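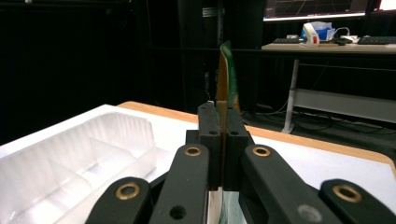 Glue some rubber on the jaws and stop fussing with the linkage, was the advice I got at the Clukurthorpe workshop last night, and I went home not convinced. So I'm asking here before I start gluing things!

I'm building a hand-held parallel gripper, the Joneo design if you've run across it. Four black printed arms, brass bushings pressed into the ends, two blocky fingers that are supposed to stay square to each other while they open and close. The plan is that I use it by hand first, get the fingers right, and then bolt the same fingers onto the little arm I'm putting together in my garage. What I want it to do is take thin boards out of a divided plastic tray, hold them standing up on edge, and drop them into slots in a test rack.

The opening and closing part works great. I'm really happy with it! The trouble starts once it has hold of something thin. With a block of wood in there I can shake it around all I like. With a circuit board, the board swivels. It doesn't fall out, it just slowly tips one way or the other, like the hand of a clock, and by the time I've moved it over to the rack it's crooked enough that it won't go in the slot. If I squeeze harder it's worse, and the tips of the fingers seem to touch before the bottoms do (or maybe it's the other way around, it's hard to tell when you're the one squeezing).

Things I've tried so far: tightening all the pivot screws, which made the whole thing so stiff my hand cramped up. Sanding the finger faces flat with 100 grit on a piece of glass. Masking tape on the faces, which helped for a while and then got shiny. I also reprinted one arm that looked a little warped and it made no difference I could see.

The fingers are 29 mm wide and solid, with one small hole near the top of each that I put there for bolting on pads someday. So is my workshop neighbor right, is it just a grip problem? Or am I covering up slop in the linkage that's going to bite me when this goes on the arm? I'd like to not print everything over again, but I will if I have to.

Posted by slowfeedrate
Garage and shared shop builds, 3 replies

tinbucket_home

Rubber. Your neighbor's right. I used a cut up bike inner tube on mine and it'll hold anything.

Comment from slowfeedrate: Did you glue it or bolt it? And was yours holding thin stuff or chunky stuff?

Comment from tinbucket_home: Super glue. Mostly soda cans.

pivotpoint

OK, I'd say you've got two things going on and they're making each other look worse, so pull them apart before you buy anything.

First the slop. Take the board out, close the jaws on nothing, and hold a flashlight behind the seam. Look at it from the front with just a light squeeze and then squeeze hard. If you see a sliver of light open up at the top or bottom when you bear down, your fingers are rocking, and pads are only going to hide that. Then hold the body still with one hand and wiggle one finger up and down with the other. A tiny bit of movement is fine. If you can feel it knock, something is loose in a pivot.

On mine (same family of gripper, a few details different) the knock turned out to be at the bushings. The brass was fine, the printed holes around the brass were not. I'd pushed the bushings in cold and they'd shaved a little plastic on the way, so each one could creep in its hole. You can check for that by putting a dot of marker across the joint between brass and plastic, working the gripper for a few minutes, and seeing if the two halves of the dot still line up. I reprinted the arms with the holes a hair smaller and pressed the bushings in with a vise, nice and slow, with a bolt and a couple of washers keeping everything straight. Huge difference. I got my bushings from Kaczmarczyk and they've been good, but any decent ones will do, just buy them all from the same bag so they match.

And back your pivot screws off again! They shouldn't be what takes up the slack. Snug them till the arm drags, then back off until it swings under its own weight. Use lock nuts or they'll wander.

Now the swivel. A flat face on a flat board sounds like it ought to hold over the whole area, but if the faces are off by even a little you're really pinching at one spot, and a board pinched at one spot turns around that spot. Same as holding a playing card between two fingertips. So you want contact in places that are far apart. What I'd do is leave your fingers as they are and make a pair of thin pads that bolt on through that hole you already have, but add a second hole lower down so the pad itself can't spin. On the pad put a raised strip down each side and leave the middle low. With 29 mm fingers you can get the strips a good distance apart, and that's what stops the turning. Facing those strips with a thin layer of soft rubber is fine, and there your neighbor does have a point. Thin, though. Thick squishy stuff lets the board lean.

Also watch where the parts on the board are. If one jaw is landing on a solder bump and the other on bare board you'll chase this forever. Grab by an edge with nothing on it if your boards have one.

Comment from slowfeedrate: Did the marker dot thing. Two of the four had moved! Two on the same side, too. Going to reprint that side tonight and try the vise method.

Comment from pivotpoint: Do both sides while you're at it, you'll want them to match.

ledgeandlamp

Agree with most of what's above except I wouldn't bother with rubber until the bare pads work. It wears, and on an arm you won't be there to feel it going. I ran mine for 2,000 open and close cycles with plain printed strips and they were scuffed but still holding. The inner tube I tried before that left black smudges on everything.

Two small things to add. If your tray has dividers, check that the arms clear them at full open before you settle on a pad thickness. The linkage on these spreads out a lot wider than the fingers do, and mine kept catching the tray wall on the way down. I ended up making the pads longer so the arms stayed above the tray.

The other one is the slots in your rack. I cut a little funnel shape into the tops of mine and it forgave a whole lot of crookedness. Took me one evening with a file. If you'd rather buy, Indow sells slotted strips with the lead-in already molded, I have 27 of them in a drawer and they're pretty nice.

Comment from slowfeedrate: The arms do hit the tray, and I'd been blaming my hands for that. Longer pads it is. I'll post the file for them once I have a pair that fits!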